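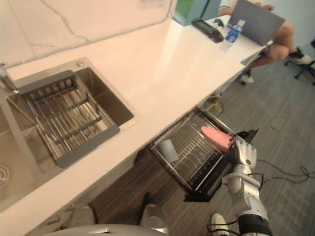 Teaching by hand, one dish at a time

Kalerham's upstairs kitchen is where the company teaches its robots to tidy up, and on a Saturday it's still in use. I got there at nine. The woman who runs the teaching sessions was already on her second coffee and had maybe an hour for me, less if the network went down again. She asked not to be named, company rule. Fine.

First question, the obvious one. Why not just program it?

"You can, if the cup is always in the same place," she says. "Put it three inches over and you're writing it again. So we show it. A person drives the arm, the arm does the job, we keep everything the arm did. Then we do it again."

Again how many times?

"400 for one task before we train on it. That's our number. Brorville does it with fewer, they say. Good for them."

The driving is done by remote control. The operator wears a headset and a glove, and the robot's hand follows the glove. She used to do it the other way, taking hold of the arm itself and walking it through the motion, and she still does for some things. Drawers, mostly. Anything with a handle.

"When you push the arm yourself you feel the drawer. You feel it stick. With the glove you get nothing, you're guessing from what you see. But by hand you are standing in the way, your own elbow is in every recording. And you can't really do fingers. Try moving five robot fingers with your own two hands, its like dressing a cat."

So dishes are remote. She talks about dishes for a long time. Racks are the worst, she says, then corrects herself, soft things are the worst, and soft things going into racks are worse than that.

"A cup tells you where it is. It's hard, it stops when it hits the wire. Something squashy, you close the hand and it changes shape, so now the part sticking out the bottom isn't where it was a second ago. New operators come in too low every time. They catch the rim. I tell them stop above the rack, wait, look, then go down."

Does the waiting get learned too?

"Oh yes. That was a bad week." She laughs. One operator paused over the rack each time to check his angle, long pauses, and the trained robot came back with the same pause. Just hung there. "It copied him perfectly. He was kind of proud. We had to throw out 81 recordings."

They trim pauses now, with a tool they call Zaltatari, though she keeps a short one in. A robot that never hesitates drops more, in her experience. She can't prove it. Somebody at the company is supposed to be running the comparison.

What makes a good operator, I ask. I was expecting gamers.

"Gamers are quick, and quick is a problem. They fix mistakes so fast you can't see there was one. I like people who have worked in kitchens, or sewn. One of our best did alterations for years. Very boring to watch. Every reach looks like the last reach."

A session is 60 minutes, then a break whether you want it or not. Past that the hands get sloppy and so does the data. She used to let people go longer and you could see it in the recordings, the grips getting later, the wrist coming in lazy.

And the failures? Do they keep those?

"Some. If you drop it and pick it up again, I keep it, I want the picking up. If you drop it and swear and hit reset, no." The newest version got the rack task right 69 times out of a hundred, with objects it had been shown. Objects it hadn't, she won't give me a number. "Lower. Write lower."

The Rieger people, who make the hand, would like to hear something better than lower. She is on the phone with them most weeks about the thumb. It doesn't swing across quite far enough for thin things, forks and so on, so operators have learned a sort of scoop. Works okay. But then the robot learns the scoop, and if the thumb gets fixed all those scoops are the wrong lesson and they start the count over.

Does that bother her?

"It's the job. You're teaching a hand and they keep changing the hand."

I tried it myself before I left, ten minutes in the glove. Simple lift, over and down. I closed the fingers too early on the first go, and on the second I forgot that turning my head didn't move the arm, wich I kept expecting. Third go I got it in, crooked. She said they would not be keeping that one.

Next up is putting things away after the rack. Cabinets, then stacking bowls. She wants the bowls in February and doesn't think she'll get them.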